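SKALLSTEAD, September — The Sevgate Institute for Applied Robotics today released the results of a study on how robots learn to place household items into open containers. The study found that a control model trained on a small, deliberately varied set of demonstrations performed better on unfamiliar containers than a model trained on a much larger set recorded with a single container.

The work was carried out at the institute's manipulation laboratory in Skallstead, with engineering support from Cuevas, which supplied the control software for the test stations. The method has been given the name Hedine.

Placing an object in a basket is among the simplest requests a person can make of a household robot. It remains a frequent source of failure. Models that perform well during training often lose accuracy when the container is replaced by one of another color, moved a short distance, or turned on the table. In earlier trials at the institute, the most common error was a release made too close to the rim, which left the object resting on the edge or sent it onto the table.

The Hedine method changes the way demonstrations are collected. Operators guide the robot through each task by hand control, as in earlier work, but the position, angle and color of the containers are changed according to a schedule prepared before the session begins. The schedule is written so that no two consecutive demonstrations share the same arrangement. Operators are also asked to include a set number of corrections, in which the arm approaches the rim at a poor angle, withdraws and tries again.

For the study, the research team recorded 590 demonstrations under the new schedule. The comparison model was trained on a set several times that size, collected with one container in one place. Both models used the same network, the same training settings and the same two-arm station.

Each model was then given 100 trials with containers that had not been used in training. The model trained under the Hedine schedule completed 64 of them without assistance. The comparison model completed 40. A trial was counted as complete only if the object came to rest fully inside the requested container and the container stayed upright.

The largest difference appeared in trials where two containers stood next to each other and the robot was told by color which one to use. The comparison model tended to favor the container on the side where it had been trained, whatever instruction it received. The Hedine model made this error far less often, although it did not eliminate it. 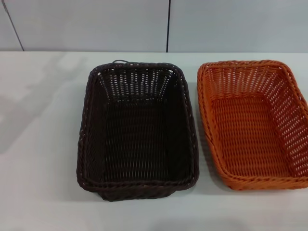
Woven containers were chosen for much of the test program after an early review of the recordings. Open weaves let the background show through the walls, and braided rims give an uneven outline, both of which can mislead a system that estimates depth from camera images alone. The laboratory also tested smooth-walled bins, where the two models were closer in performance.

The institute noted several limits to the findings. All trials took place on one type of table under indoor lighting, and the objects were light and rigid. Soft items such as cloths were left out of the scored trials. The model also continued to have difficulty with dark containers, in which the depth of the floor is harder to judge, and these accounted for a large share of the failed attempts. The team has not yet tested the method with containers that are already partly full.

A second phase of the study will begin at the Skallstead laboratory after the current equipment has been recalibrated. It will examine whether the same scheduling approach can be applied to tasks with more than one step, including moving items between containers and sorting a mixed group of objects by instruction.

The collection schedules, the scoring rules and a technical report are available on request from the Sevgate Institute. Recordings from the scored trials will be made available to academic groups under a research license. Requests should state the name of the laboratory and the intended use.

About the Sevgate Institute for Applied Robotics

The Sevgate Institute conducts research on robot learning, grasping and safe operation in homes and small workplaces. Its manipulation laboratory is located in Skallstead.

Media inquiries may be directed to the institute's communications office.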